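Okay friends, settle in with a drink, this one's going to run long. A few of you asked how I ended up learning all the words to my grandmother's songs when I don't properly speak the language she sang them in, and I promised I'd tell it, so it's going to be a thread.

Some background first. My grandmother, Hatice Kozan, sang all day long. She sang while she rolled out dough, she sang at the bus stop, she sang at the doctor's office with the blood pressure cuff on (the nurse had to ask her to stop, twice). I grew up thinking every house had that sound in it, the way every house has a refrigerator humming.

She came over as a young bride and worked at the Rikent mill until it closed. The women on her shift taught each other songs across the machines, so what she brought home was a mix from all over. Some were from her village, some were from a woman two looms down, and at least one I'm pretty sure was a radio jingle for soap.

I was the grandchild who didn't pick up the language. My cousins did, they spent summers with her, and I spent summers at swim practice. I could say please, thank you, I'm full, and no really I'm full. That was my whole range and it got me through a lot of dinners!

When she was in her eighties my aunt bought a little cassette recorder at the Zindard flea market and left it on the kitchen counter. Grandma hated it for a week and then she would not let it out of her sight. She'd press the button, announce what she was cooking, and off she'd go.

So there were tapes. A whole shoebox of them, most with no label, a few with a label that was wrong. One says "taxes" and has a lullaby on it and then fifteen minutes of her arguing with my uncle about gutters. I wouldn't trade that tape for anything.

The box came to me mostly by accident. My aunt was moving to a smaller place in October and asked if anybody had closet space, and I have the apartment with the big closet, so there you go. It sat behind my winter boots for a good long while before I had the nerve to play anything.

I don't know how many of you have heard the voice of somebody you miss after years of not hearing it. I had to pull the plug out of the wall the first time. Then I made toast, walked around the block, came back and plugged it in again. She was in the middle of telling somebody their tea was getting cold.
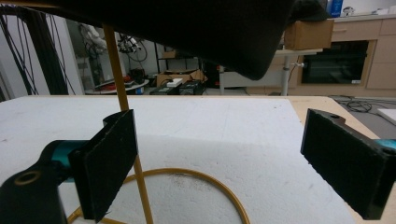
Anyway, the songs. I started with the shortest one, four lines that go around and around. I wrote down what I heard in my own made-up spelling, which looked like a cat had crossed the keyboard, and I sang it along with her in the car on the way to work. It took me two weeks to get it smooth, and I still had no idea what I was singing.

I mailed a copy to my cousin and she called me laughing so hard she had to put the phone down. I'd been walking around singing, with great feeling, about a goat who has eaten somebody's good tablecloth. I had been getting teary over the goat! At red lights!

After that I figured I should get some help, so I found the Gauthier Street community choir. They meet on Thursday evenings in the room over the pharmacy and they'll take anybody who can stay more or less on a note. It isn't a choir for this kind of music, but the director has a wonderful ear and she let me bring one tape in.

She sat there with her eyes closed and then played back the notes on the piano and said the piano couldn't do it, that my grandmother was landing in between the keys and doing it on purpose, the same spot every time. I had thought all my life that Grandma was just a little flat. I owe her an apology for some faces I made as a teenager.

Now, about learning words in a language you don't have. What worked for me was to go backward. I'd learn the last line first, then the one before it, so I was always singing toward the part I knew best. A woman in the alto section taught me that and she got it from her piano teacher, who used it for everything including speeches.

The other thing was doing it with my hands busy. I can't learn anything sitting at a table looking serious. Give me a sink full of dishes or a pile of socks and it goes right in. I suppose that's how Grandma got them too, with the machines going and her hands full of thread.

I posted the goat song on my page last spring, just me in my kitchen, thinking my family would watch it. It has over 4,000 plays now, and I can tell you I do not have that many relatives. The best part was the comments. A man wrote that his mother sang it with a sheep. Somebody else had a donkey. There was a very polite argument.

And one lady, bless her, is 94 and had her granddaughter type for her. She worked at the same mill, on the other shift, and she knew a verse my grandmother never sang on any of the tapes. In the extra verse the goat gets away with it. I have listened to her message so many times I could do her breathing.

I've sung at the Temley street fair too, which scared me half to death. They'd put out 300 chairs and I would've been happier with six. My knees were going the whole time. But my aunt sat up front and sang the chorus louder than I did, and so did a couple of ladies I'd never met, and by the end I'd kind of stopped hearing myself.

I've got eleven songs solid now and I'm partway into another, a long sad one about a river that my cousin keeps warning me is really about a mother-in-law. I'm still slow with the talking. I did order my whole dinner without English last month, and the waiter only corrected me once, on the soup.

If you've got tapes in a closet, please go get one copied this week, even a bad one, even the one marked taxes. And if your family has the goat song, or the sheep, or the donkey, put your version in the replies for me. I'm especially looking for anybody who knows how the second verse starts, because on my tape that's right when the phone rings and she goes to answer it.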